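Cilden to get its bus back, sort of

The 47 bus is to return to Cilden in December, fifteen months after it was withdrawn for what the operator called a short period of review.

Lelent Buses confirmed on Sunday evening, in a notice pinned up in the shelter it no longer serves, that the route between Cilden and Clatavwood will run again on weekdays. There will be two journeys out in the morning and two back in the afternoon. The last bus home leaves Clatavwood at 3.10pm, which will suit anyone whose job finishes at lunch.

The parish has been without a direct service since the review began. Residents wanting the shops, the surgery or the railway station have been advised to catch the 57 from the main road, a walk of a mile and a half along a lane with no pavement and a great deal of hedge. The 57 then goes the other way first.

Abbas Jafarzadeh, who started the petition to restore the route, said he was pleased, within limits.

"We asked for an hourly bus and we've got a bus," he said. "I'll be on it. I'd just like to be able to stay in town long enough to have a cup of tea."
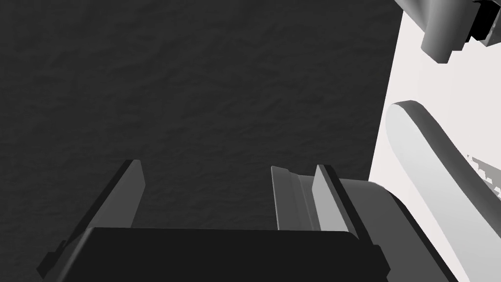
The new timetable has a few features that passengers may wish to study before setting out. The second morning journey gets into Clatavwood at 10.22am, four minutes after the train has gone. Lelent says connections were considered at every stage. On school holidays the first bus will start from Khoury Lane instead of the green, and on the day of the Clatavwood winter market, when people might be expected to want to go to Clatavwood, it will not run at all, as the stop is needed for a stall.

Fares will be up to £3 each way. Passes are valid after half past nine, so holders may use one of the two morning buses and wave at the other.

A spokeswoman for Lelent said the route would be tried for six months and that its future would depend on passenger numbers. Asked what number would be enough, she said this was still being looked at.

Copies of the timetable can be picked up from the travel office in Clatavwood, open weekdays from 3.30pm. The company hopes to have some in Cilden by the new year.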